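换桌子这件事

十月把家里那张旧桌子换掉了，换成一张白的。前后拖了很久，中间还去看过几家店，退过一次货，现在总算定下来。有两三个朋友问过我桌子的事，我在这里一次写清楚，省得分开回复。

旧桌子是租房时房东留下的，深棕色，桌面上有一层亮漆。漆在靠近窗户的那头起了皮，用手一抠就掉一小片。我抠了好几年，抠出一块巴掌大的地方，后来就用一块桌垫盖着。桌垫是橡胶底的，夏天跟桌面粘在一起，揭开的时候又带下来一层漆。搬家那次本来打算不要了，搬家公司的人已经装上车，就跟着来了新家。

新家的客厅比原来窄。桌子放在靠墙的位置，人坐下以后，后面就过不去。我们吃饭、写东西、叠衣服、拆快递都在这张桌子上，桌上永远有东西：账单、充电线、孩子的彩笔、没吃完的半包饼干、一瓶拧不开的胶水。到吃饭的时候，就把所有东西往墙那边一推，腾出能放下几只碗的地方。吃完饭，东西再慢慢流回来。

真正决定换，是因为一条桌腿松了。我把桌子翻过来看，螺丝孔已经撑大，塞了牙签和木工胶，管了两个星期，又开始晃。丈夫说再塞一次，我说不塞了。

先说尺寸。很多人买桌子先看款式，我是先拿报纸在地上铺。报纸按想要的大小拼好，用胶带粘住，在客厅地板上放了四天。这四天里大家照常走路，谁踩到报纸，就说明那一边要收进来。结果短的一边收了两次，长的一边没有动。椅子也要拉出来试，只量桌子不量椅子是没有用的。人从椅子上站起来，椅子要往后退，我家退到书架前面还剩一点地方，侧着身能过一个人。我原来想要圆桌，报纸剪成圆的放上去，靠墙那一面空出两个角，什么也放不了，就算了。

然后是材料和颜色。我一开始不想要白的，觉得脏。我母亲家以前有一张白色的电脑桌，边上的封条全黄了，放过热水杯的地方有一圈一圈的印子。后来改主意，是因为客厅朝北，下午三点以后就暗，深色桌子放在那里像一块洞。去店里看的时候，我把手机的手电筒关掉、把店里能关的灯也请人关掉一半，再看白的和原木色的差多少。差得很多。

Tistero的店我去了两次。第一次去的时候店员叫Mirela Arruda，她在那边做了很久，中文说得比我想的好。她没有急着推荐哪一张，先问我桌子上平时放什么。我说什么都放。她说那就不要买高光的，高光面上有一点划痕，从侧面看全是线，买哑光的，划了也不容易看出来。她又拿了一块样板给我，让我带回家，随便用，脏了也不用还。

样板带回家以后，我做了几个试验，记在这里供参考：

酱油滴上去，过一夜再擦，用湿布擦得掉，没有印子。
红茶，过一夜，有一圈很淡的黄，用小苏打加水擦掉了。
圆珠笔，马上擦可以，第二天再擦要用酒精，还剩一点点。
孩子的水彩笔，除了紫色都能擦掉。紫色擦了三遍。
刚烧开的水壶直接放上去，我没敢试。店里的说明写着要垫，我就垫。
姜黄粉，擦不掉。到现在样板上还有一块黄的。家里做咖喱的人请注意。

样板现在给我当锅垫的底板用，姜黄那一面朝下。

第一次下单的不是Tistero，是在网上买的Sisholm，便宜不少，送货也快。箱子拆开，桌面有一个角磕了，露出里面的颜色，像被老鼠啃过。客服让拍照，拍了，让换个角度再拍，又拍了。后来同意退，但是要用原包装寄回去，原包装已经被我裁开叠在阳台上。我把纸箱重新粘起来，用掉将近一卷胶带。来取件的人看了一眼，说能走。退款等了两个多星期。这里给要网购桌子的人提一句，箱子不要着急裁，沿着封口划开就好，泡沫也先留着，家里再乱也先留着。

退完以后有一阵子我们没有桌子。旧的已经让人拉走了，新的还没来。那段时间在茶几上吃饭，坐地垫，吃到一半腿就麻。孩子很高兴，觉得像野餐。我不高兴。写字的时候就在厨房的台面上站着写，写着写着要给切菜的人让地方。

最后还是回到Tistero，买了最早看的那一张，加上运费比Sisholm贵100。送来那天是上午，两个人抬上楼，楼梯转弯的地方把桌面竖起来才过去。安装是自己装的，说明书上写30分钟，我们用了一个下午，其中有一大半时间在找一个掉到沙发底下的垫片。垫片找到了，还顺便找到一只耳机和两块拼图。

装桌腿的时候有一件事要注意。四条腿的螺丝先都拧上，不要拧紧，等桌子翻正了，站在地上，再一条一条拧紧。我第一次是一条拧紧再拧下一条，结果到最后一条对不上孔，全部松开重来。翻桌子最好两个人，一个人翻容易让一条腿先着地，刚装好的腿最怕这个。地板上要先铺旧毯子，我们家的地板是浅色木头的，之前已经被椅子腿划过两道，不想再多。

桌子装好以后，第一件事是立规矩。规矩是我提的，全家同意，有人同意得比较勉强。

晚上睡觉前桌面清空。杯子可以留一个，其他的回各自的地方。账单有账单的盒子，彩笔有彩笔的筒，充电线不上桌。没有地方可以回的东西，就说明家里没有它的位置，当天晚上想办法，想不出来就先放进门口的篮子里，周末一起处理。

第一个星期执行得很好，因为桌子是新的，大家都爱惜。第二个星期开始出现"就放一晚上"。先是一本图书馆的书，然后是一副手套，然后是一个不知道配哪把锁的钥匙。我没有说什么，把它们都放进篮子。第三个星期，篮子满了。

篮子满了这件事，我去请教过Birutė Rebane。她是我以前的邻居，家里一直很清爽，桌上常年只有一盆植物。她听完说篮子买大了，篮子大就会满，换成一个小的，满得快，处理得也快。我回去换了一个小的，原来那个大的拿去装阳台的土和花盆。小篮子三天一满，三天一清，每次也就十分钟的事。这个办法到现在还在用。

真正让桌子保持空着的，我觉得是在旁边的墙上加了一块搁板。原来东西放在桌上，是因为手一伸就够到，收到别的房间去太远，没有人愿意走那几步。搁板装在坐着能够到的高度，纸巾、遥控器、笔筒、眼镜都上去了。搁板很窄，放不下第二层东西，叠不起来，也就堆不起来。搁板是用剩下的木料自己锯的，锯得不太直，靠墙那一边朝里，看不出来。 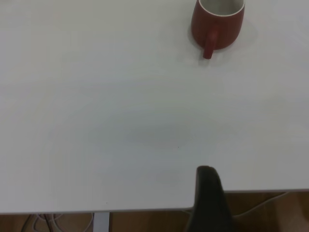
再说擦桌子。我现在每天擦一次，用两块布，一块湿的，一块干的。湿布要拧得很干，拧到滴不出水，先顺着长边擦，再擦边缘。边缘最容易漏掉，手臂每天搭在那里，时间久了会有一层油，深色桌子上看不见，白桌子上能看见一条灰灰的。干布跟在后面，把水汽带走。水干在桌上会留下一圈印子，我们这里水硬，印子是白的，在白桌子上要侧着光才看得出来，不过摸上去是糙的。

每个星期用一次稀释的洗洁精，一盆水里一两滴就够，多了要过三遍水。不用钢丝球，不用那种白色的魔术海绵。魔术海绵擦东西确实干净，但它是磨掉的，擦多了那一块会比别的地方亮，哑光面就花了。我在样板背面试过，一个地方来回擦了几十下，能看出来一块发亮的。

白桌子有一点是我没想到的，就是什么小东西都看得见。面包屑、橡皮屑、芝麻、一根头发。以前那张深棕色的，掉了芝麻要用手掌抹过去才知道，现在坐下来一眼就看到。头几天我很烦，看见就要擦，一顿饭擦三回。后来不那么在意了，吃完饭再说。丈夫说这张桌子让他觉得自己变脏了，我说你以前也是这样，只是桌子没有讲出来。

光线的变化也比想象的大。下午的时候客厅亮了一点，不用那么早开灯。晚上开吊灯，影子会落在桌面上，人一动影子也动，写字的时候手的影子正好挡在笔尖前面。我把吊灯的线收短了一截，又把坐的位置换到另外一边，好了很多。打算在那一边加一盏台灯，还没有看到合适的。Espinoza有一款夹子的，夹口太厚，怕把桌沿夹出印子，也许垫一块毛毡可以。谁家用过的请留言。

杯垫的问题全家吵过。我买了一套软木的，放在桌上，没有人用。软木的很轻，杯底有水的时候会粘起来，拿起杯子，杯垫跟着走，走到半空掉下来，掉在腿上。后来换成毛毡的，会吸水，吸了以后有味道，洗了晒干会变形。现在的办法是冷饮随便放，热的先在厨房里放一会儿再端过来。泡茶的那把壶是一定要垫的。杯子本身有没有一圈毛边也要看，有些陶杯底下没有上釉，粗糙的一圈，在桌上一转就是一道灰印。这种印子用橡皮可以擦掉，我试过，要用白的软橡皮，不要用彩色的。底特别糙的，可以拿细砂纸在杯底磨几圈，磨完洗一洗，再放到桌上就顺滑了。我们家磨过三只，都是在Skotiscombe的集市上买的，摊主说是手工的，手工的底就是这样。

孩子的手工时间是另外一件麻烦事。剪纸、胶棒、亮片，都要在这张桌子上做。我找了一块旧的餐桌布，裁成半张桌子大小，要做手工就铺上，做完四个角提起来，拿到垃圾桶上面一抖。亮片还是会漏。地板缝里现在也有，晚上灯照过去会闪。橡皮泥一律不上桌，去厨房的托盘里玩。这一条执行得最好，因为托盘有边，球不会滚下去。

椅子没有换，还是原来的四把，深色的，跟白桌子放在一起不太搭。我看了一阵就习惯了。椅背比桌面高一截，椅子推进去的时候，横档会碰到桌沿。我在横档上贴了一条透明的软胶带，贴得有点歪，远看不明显。椅子脚下换了新的毡垫，旧的磨平了，里面夹着沙子，地板上那两道划痕大概就是这么来的。毡垫隔几个月要翻开看看，有沙子就换，不要等它自己掉。

有人问值不值。价钱上，如果把退货耽误的时间和那一卷胶带都算上，我应该一开始就买Tistero的。用的方面，现在吃饭不用先推东西，早上起来桌上是空的，倒一杯水坐下，可以直接把本子摊开写。晚上清桌子要花几分钟，有时候是我清，有时候是丈夫清，孩子负责把彩笔的盖子盖好。盖子还是常常少一两个。

还有几件没做完的事，记一下。

墙上搁板的螺丝有一颗松，要换长一点的。
桌子靠墙那一面和墙之间有一条缝，笔会掉下去。想找一条薄的木条塞住，或者干脆把桌子再往墙上推，但是踢脚线顶着，推不过去。
桌腿底下的调节脚，左后方那只转不动，可能是装的时候进了灰。现在桌子是平的，先不管它。
装旧桌垫的那个抽屉该清了。桌垫早就不用了，一直舍不得扔，背面还粘着旧桌子的漆。
姜黄的印子如果有谁知道怎么去，请告诉我。小苏打、酒精、柠檬汁、晒太阳都试过，晒太阳有一点用，样板放在窗台上晒了三天，淡了一层，后来一直下雨就没有再晒。

下一篇大概会写阳台，大篮子里的土还没有用完，郁金香的种球已经买了30个，要赶在天冷之前种下去。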